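Section 5. Dish Racking

Before you read any further, lower your expectations. The Mondangate two-arm bench can put plates in a rack. It can't do the dishes. Those are different jobs, and the sales sheet for this product blurs them, so this section will try to keep them apart. It replaces the version by Joni Laitinen, which was written before anyone had run the routine for a full afternoon.

Last revised Oct 8, 2019, by Esko Kauppinen.

5.1 What you need

One bench with both arms mounted and calibrated (Section 3).
One dish rack with upright slots.
Plates and bowls, clean. The arms don't wash anything.
The Kustness control program, with the Racking routine loaded.
A person. The routine is sold as unattended. Please don't run it that way.

5.2 Setting out the dishes

1. Power down both arms and wait for them to settle before you reach inside the walls.

2. Put the rack in a back corner, against the wall, where one of the two arms can get above it without stretching out fully. Push on it. If it slides under your hand it will slide under the gripper.

3. Lay the plates flat on the floor of the bench. Leave a hand's width between them if you can. The routine is supposed to cope with dishes that touch or overlap, and sometimes it does.

4. Keep bowls to the side at first. A bowl near a plate gives the arm one more thing to bump with its wrist, and it doesn't feel small bumps very well.

5. Check that the arm cables hang free and can't catch on a rim or on the rack.

Note: A patterned floor makes plates harder for the program to find. If you have a choice, use a plain mat. Most homes don't have plain counters, of course, and you may draw your own conclusions about how ready this is for a kitchen.

5.3 Running the routine

1. Restore power and choose Racking from the main menu.

2. Set the speed to 5. Higher settings exist and are mostly good for breaking plates.

3. Press Start and keep one hand near the stop button.

4. Watch the first lift closely. A flat plate has to be tipped up on its edge before it can go anywhere, and a two-finger gripper has only the rim to work with. A person does this without thinking about it. For the arm it is the hardest part of the whole job.

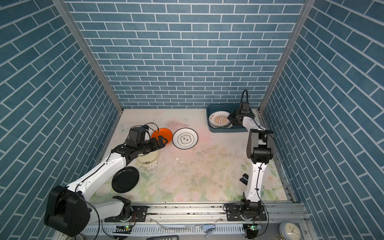 5. If a plate slips back to the floor, let the arm try again once. After a second miss, press Stop and move the plate a little. A third try from the same spot tends to fail in the same way.

6. When the routine ends, look at every plate in the rack before you trust the screen. "Complete" means the program has run out of steps. It doesn't check that each plate is in a slot.

Caution: Never reach in to steady a plate while an arm is moving. People do this because the arm is slow and the mistake is easy to see coming. Stop it first, then reach.

Caution: Don't use glass or anything you would miss. The grip is firm enough to hold a rim and firm enough to chip one.

5.4 How well it works

We logged 1456 lifts at the Flevham shop over one December, all with dry plates on a level bench. Of those, 169 ended with somebody pressing Stop. You might call that a decent score – until you picture that many interruptions while you're trying to cook supper. No wet plates were tried, and no plates with food on them. Forks were left out altogether.

The brochure mentions 3000 cycles between services. That figure is for the joints. The finger pads wear faster, so look them over each week and change them when they turn shiny.

5.5 If something goes wrong

Arm stops above the rack and won't lower: the rack has probably moved. Stop, put it back, and run Find Rack from the menu.

Gripper closes on air: clean the camera lens, then check for glare off the plates. A lamp straight overhead is the usual culprit.

Plate leans across two slots: straighten it by hand, with the power off. The routine has no step for this. Minami support says one is planned, and they have been saying so for a while.

Both arms stop together: see Section 7, Faults, and write down the code before you restart – it clears from the screen on power-up.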